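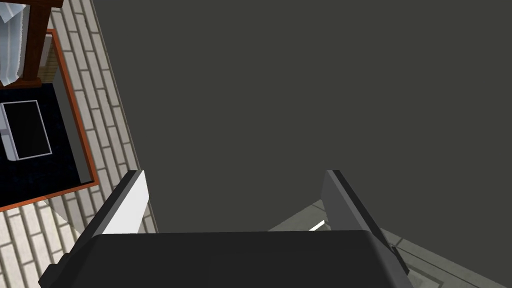 Wanted: people who don't believe in sleep trackers (and a few who do)

Druveo is looking for adults to take part in an eight-week home sleep study starting in April. You would wear a wristband at night, keep a short paper diary in the morning, and tell us what you think of both. We are paying for this. The details are further down, and please read them before you write to us.

First, some background. Most of the studies we have read on wearable sleep trackers recruit people who already own one, already like it, and already think they sleep badly. Then the study reports that users found the device helpful. We don't find that very convincing. A person who has paid for a gadget and worn it for a year has every reason to say it works.

We also have doubts about the "sleep score." You wake up feeling fine, the band gives you a 61, and by lunch you are tired. Did the band notice something you missed, or did it talk you into it? We don't know. We suspect the second happens more than the makers would like, but a suspicion is all we have, and we could be wrong. That is the point of the study.

The band we will be using is the Wukuslow. The company that makes it is not paying for the study and will not see the results before anyone else does. We bought the bands at the store price and have the receipts.

What you would do

Wear the band every night for eight weeks. Some weeks you will see your score in the morning and some weeks it will be hidden. You don't get to pick which.

Fill in one diary page before breakfast. It takes a few minutes. If you fill in a whole week on the last morning, we can usually tell, and we would prefer blank pages.

Come to our office three times: once to pick up the band, once in the middle, and once to return it. We are on the upper floor of the Bavano building, and the elevator is slow.

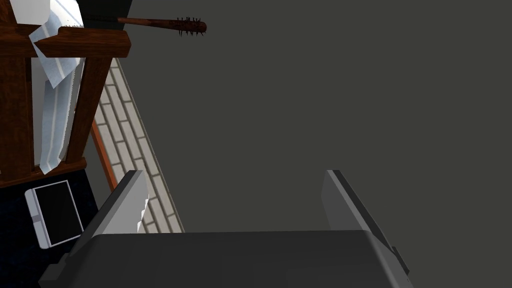

Talk to Cường Đinh, who runs the study, by phone at the end. He will ask what you believed about your sleep before you started and whether that has changed. There is no right answer, and "no, and I thought the whole thing was silly" is a perfectly good one.

Who can apply

Adults who sleep at home most nights. You do not need to have sleep problems. You do not need a smartphone, and if you have one we won't ask you to put an app on it.

We can't take people who work rotating night shifts, people with a baby under a year old in the home, or people being treated for a sleep disorder. If you think you may have a sleep disorder, please see a doctor. We aren't doctors, the band isn't one either, and nothing it tells you should be used to change a medicine.

If your partner wants to apply too, only one of you can be in the study. We tried it the other way in our pilot and couples compared scores over breakfast, which made a mess of the hidden weeks.

What you get

$2000 if you finish, paid by check in two parts, the first at the middle visit. Drop out before then and we pay for the nights you did. You do not keep the band.

We make no promise that you will sleep better. If another study is promising you that, ask them how they know.
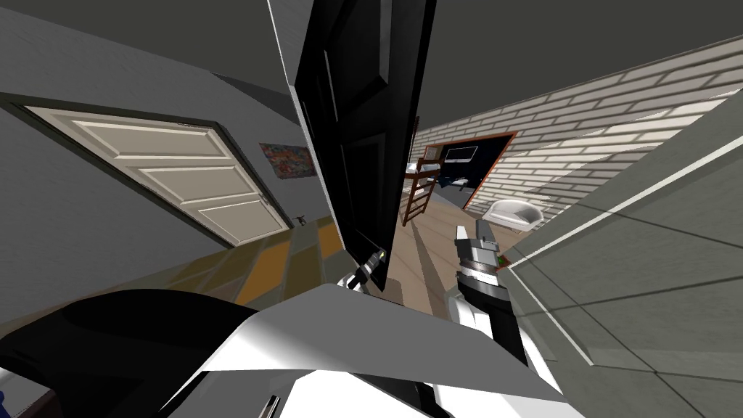 Your records are stored under a number and not your name. Diaries are typed up here and the paper is shredded when the study closes. The band does collect heart rate and movement, and we have turned off the sharing we could find in its settings. Whether that is all the sharing there is, we can't swear to. If that bothers you, don't apply.

How to apply

Write a letter or drop a note at the front desk, marked Tô, which is the name of the study. Quote reference 2866. Tell us when you usually go to bed, when you usually get up, and whether you have ever used a tracker and given up on it. Half a page is plenty. Please don't send medical records.

We answer everyone, including the people we turn down.

Posted January 2024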